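Grirkolo Bench Counting Scale: Review
Reviewed by Zerrin Demirtaş
Last updated 4/10/26

The Grirkolo is a bench scale with a counting mode, aimed at small stockrooms and repair shops that have outgrown a kitchen scale but can't justify a networked weighing station. It has a capacity of 18 kg, reads in steps of 2 g, and costs $223 with the power adapter included. The battery is extra. I bought ours at list price in May of last year, and it has been on the receiving bench ever since.

The short version: the weighing is good, the counting is good within limits that the manual states poorly, and the keypad is the worst part of the product.

What's in the box

The scale ships with the stainless platter separate from the body. Four rubber-capped posts locate it. There is no screw or clip, so the platter lifts straight off for cleaning, and it will also slide off if you carry the scale by tilting it. The adapter has a barrel plug with a right-angle end, routed through a groove on the underside. The groove holds the cord well. The adapter itself is wide enough to cover the neighboring outlet on a standard power strip.

You also get a printed quick-start card, a calibration notice with a serial number, and a dust cover made of clear vinyl. The cover fits over the keypad and display but leaves the platter exposed. It yellowed slightly over the first few months and the corner nearest the ON key split. Replacement covers are sold separately, in packs, through Levby, who handle parts in the United States.

Setup

Level the scale first. The bubble is at the back left, under the edge of the platter, and with the platter in place it can only be read from directly overhead. The feet are threaded and have lock rings. Use the lock rings. Without them the front feet backed off over a week of people leaning on the bench, and the readings near the corners of the platter drifted with them.

Warm-up matters more than the card suggests. From a cold start in an unheated room, the zero moved by one step, sometimes two, during the first quarter of an hour. After that it stayed put all day. We now turn it on when the lights go on and zero it after the mail has been sorted.

Calibration is a single-point procedure with an external mass, which you need to supply. The menu for it is reached by holding ZERO and pressing TARE twice, and the display then shows a code without explanation. The codes are listed in the full manual, a download from the Bangash support page. Why the manual is hosted by Bangash and the parts are sold by Levby is a question for the importer. Both links worked when I checked them for this update.

Weighing

Repeatability is the strong point. With the same casting placed in the center of the platter over and over, the display returned to the same figure every time, apart from an occasional single step up or down. Off-center loading made little difference until the load overhung the platter. Long stock is a problem for that reason. A length of steel bar laid across the platter will read low if either end touches the bench or the scale body, and the body has a raised lip in front of the platter that catches anything with a sag in it. A piece of plywood on top of the platter, tared out, solves this.

Response time is acceptable. The reading settles in the time it takes to let go of the item and pick up a pencil. There is a filter setting with slow, medium and fast options. Medium is the default and I would leave it there – fast lets the display chase vibration from the bench grinder, and slow is tedious for repeated weighing.

Drafts have no visible effect at this resolution. Neither did a box fan on the far side of the bench.

Counting

To count, you place a known sample on the platter, tell the scale how many pieces it contains, and remove it. The scale works out a unit weight and divides from there. The sample-size key steps through a list of fixed values, the largest being 100. You can't type in a sample size of your own, even though the unit has a full numeric keypad. The keypad is reserved for entering a known unit weight.

The accuracy of the count depends mostly on how heavy one piece is in relation to the reading step. For M8 bolts and anything heavier, a small sample is enough and the counts matched a hand count. For small washers, a small sample gives an average that's too coarse, and the error grows with the size of the batch. Using the largest sample size fixed most of that. For anything lighter than a small washer, this is the wrong scale, and Grirkolo should say so on the product page. At present it says "suitable for small parts," with no minimum piece weight given.

Mixed lots are the other limit. Parts that look identical but come from different suppliers can vary enough in weight to throw the count off. Bushra Baloch, who runs our receiving bench, started taking a fresh sample for each supplier lot and keeping the unit weights on index cards. The scale can store unit weights in memory, but recalling one takes five key presses and shows no name, only a slot number. The cards are faster.

Containers and tare

Most of what crosses this scale is in some kind of container, so the tare function gets used more than anything else. It subtracts the container weight from the total capacity, as expected. With a plastic tote that hardly matters. With a steel bin it does, and a deep one can use up a good share of the range before any parts go in.

Container choice also affects how well the tare holds. Plastic totes of the same model varied very little from one to the next, so we use one stored tare for all of them. Sheet-metal bins varied a lot more. They also pick up grit and scale on the floor over time, and the coating wears, so a tare taken in spring was off by several steps by fall. Weigh the bin empty each time, or brush it out and mark its weight on the rim in paint pen.

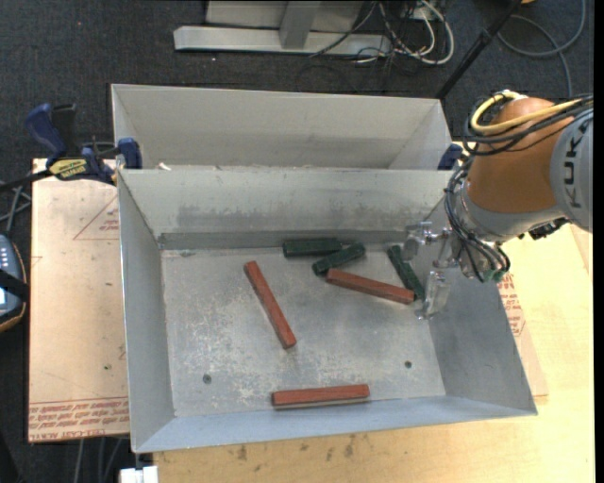 Open sheet-metal bin with a scuffed floor, holding green and red blocks.

For larger pieces we gave up on weighing the bin and the contents together. The parts come out, go on the platter in groups, and the totals are added with the M+ key. The accumulate function works correctly and has one trap: it will accept the same load twice if the reading changes and settles again, which happens when the bench gets bumped. Watch the tally indicator at the upper right of the display.

Keypad and display

The keys are flat membrane with no raised edge. They need firm pressure in the center and give no click. A beep confirms each press, and the beep can't be turned down, only off. With it off there is no way to tell whether a press registered except to look. In nitrile gloves I missed about one digit in each long entry. The TARE key is next to CLEAR, and CLEAR wipes the unit weight with no confirmation. Expect to do this by accident.

The display is a backlit LCD with three windows for weight, unit weight and count. The digits are large and well spaced. Contrast is fine from the front and poor from a standing position close to the bench, so we put the scale on a wedge, then re-leveled it on the wedge, then gave up and moved it farther back.

Compared with the Kirklow

The obvious alternative is the Kirklow bench model, which we had on loan. It has real keys, a tilting display and named memory slots. It was slower to settle and its platter is smaller, too small for our totes to sit flat. It also costs a good deal more. If your work is mostly counting small hardware by part number, get the Kirklow. If you weigh bulky containers and count only now and then, the Grirkolo is the better fit.

Service

One fault in the period of use. The adapter jack became intermittent over the winter and the scale would reset when the cord was touched. Levby sent a replacement jack board without asking for the old one back. Fitting it took a Phillips screwdriver and a soldering iron, and the instructions were a single photocopied drawing. The scale needed recalibrating afterward.

Rating

Weighing: very good
Counting: good for M8 and up, fair below that
Keypad: poor
Display: fair
Value: good

Buy the battery if you plan to move the scale between benches. The stored unit weights survive a power loss, but the current tare doesn't, and neither does the running total.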